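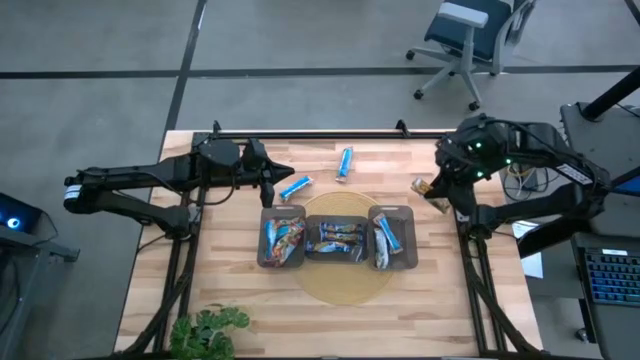
What made the sorting policy's success rate fall when we moved from the old checkpoint to the new one?
A time offset between the camera stream and the joint readings in the newer training data. The policy learned from images that lagged the arm positions by 44 ms, so at run time it closed its fingers a touch too early.

Search tickets Search in comments All projects

Ticket 1410 - Gitel policy closes early on wrapped bars
Opened by: Chidubem Obi
Component: Gitel (training), Sillness (recorder)
Status: Resolved, one follow-up open

What I saw

OK so this one ate most of my April. The Gitel policy trained on the first batch of demos was doing fine on the snack bar task, the one where two arms sort wrapped bars into three trays. Then we added the second batch, retrained with the exact same settings, and it got worse! More data, worse grasps. The arm would come down in the right spot, more or less, and shut its fingers just before it had the bar between them. Sometimes it pinched the end of the wrapper and the bar swung around. Sometimes it got nothing and carried that nothing very confidently over to a tray.

The right arm was hit harder than the left. I wrote that down on the first morning and then ignored it for way too long, so please learn from me.

What I tried first

Lighting. The shiny wrappers throw glare and I was sure that was it. I reran the evaluation with the overhead lights dimmed and the numbers hardly moved.

Then the action chunk length. I shortened it, and the motion got jerky and the early closing was still there. Put it back.

Then I dropped the second batch and retrained on the first only. Good grasps again. So I trained on the second batch only, and wow, that was bad, it barely picked anything up. At that point I quit poking at the model and went to look at the data, where I should have gone to begin with.

Comment from Ogunleye, 10:20 a.m.
Did the recorder get updated between batches? Sillness 3 changed how it stamps camera frames. Version 2 stamped them at capture, and 3 stamps them on arrival unless you set the flag.

Me again, 11:05 a.m.
It did get updated. I didn't set the flag. I didn't know there was a flag.

How I measured the offset

Posting the steps in full so the next person can copy them:

Take an episode where one arm makes quick stops and starts. Pull the gripper's pixel position out of the head camera (I used plain optical flow on a crop, nothing fancy). Pull the same motion out of the joint log with forward kinematics. Take the speed of each, resample both to the same rate, slide one against the other and look for the peak in the correlation.

For the first batch the peak sits at zero. For the second it sits at 44 ms, and it stays there from episode to episode, which was a huge relief - a constant shift is easy to undo and a wandering one is a nightmare.

As for the right arm, it just moves faster in our demos. The same delay covers more distance when the arm is quick, so the error looks bigger. I had half convinced myself there was a loose joint in there. Sorry, right arm.

The fix

I shifted the image stamps in the second batch, rebuilt the dataset and retrained from scratch. Same settings, same seed. Success on the mixed set came back to nearly what we had on the first batch alone, and the early closing is gone from every rollout I've watched so far. I did try fine-tuning the bad checkpoint on the corrected data to save time, and it kept some of the old habit, so I'd skip that and pay for the full run.

The recorder config in the Trerkulance repo now has the capture stamp flag on by default. If you've got a local copy, please pull, or you'll be right back here with me.

Does this count as a result? I kind of think it does. We had been telling people the policy copes with messy demos, and it does cope with messy human motion, but a small steady time shift goes straight through into the behavior. I'd like to put the offset sweep in the paper as a short ablation. Ogunleye wants it in the appendix. We'll see who wins that one.

Still open

The alignment check is a script on my machine at the moment. It needs to run automatically at the end of each recording session and complain loudly if the peak isn't at zero. I'm also not sure it'll work on episodes where both arms move together, as the crop picks up the wrong gripper now and then. If anybody has a cleaner way to track them separately, drop it in the comments and I'll try it.

Last updated: April, 4:15 p.m.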